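What the bin walls taught us

June 18, 2025

I promised Thu Tô I'd write up the bin-picking result before the summer got away from me, so I've made a pot of tea and here goes.
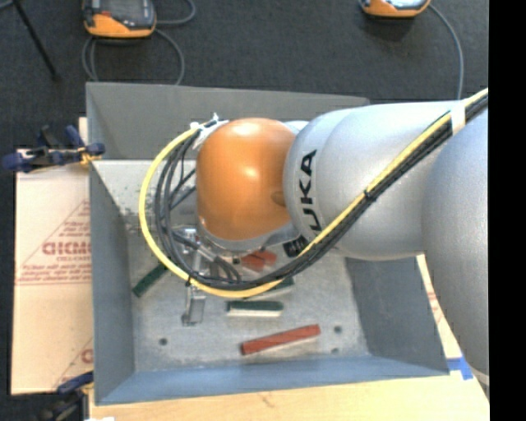
The question we started with was a small one. When a block ends up close to a sloped wall, our old planner would simply skip it and go after something easier, which works fine until the easy ones are gone and you're left with the stubborn ones (there are always stubborn ones!). Kamran Kazemi suggested we let the arm learn from its own failed grasps near the walls, and give those failures extra weight in training.

So that's what we did. We collected 2,000 grasp attempts, threw them into the Pinesel model, and retrained it overnight with the wall cases counted 8 times over. I'll admit I expected a mess. Instead the share of wall-side blocks picked on the first try went up to 60 percent, and I made Nuanchan Phromma rerun the whole evaluation while I paced the hallway in my socks.

It still struggles when two blocks lie nearly parallel with a narrow gap between them, and I don't have a good answer for that yet. Benjie Saludo thinks a small nudge before the grasp would help, and we'll be trying it in August once I'm back from Toledo.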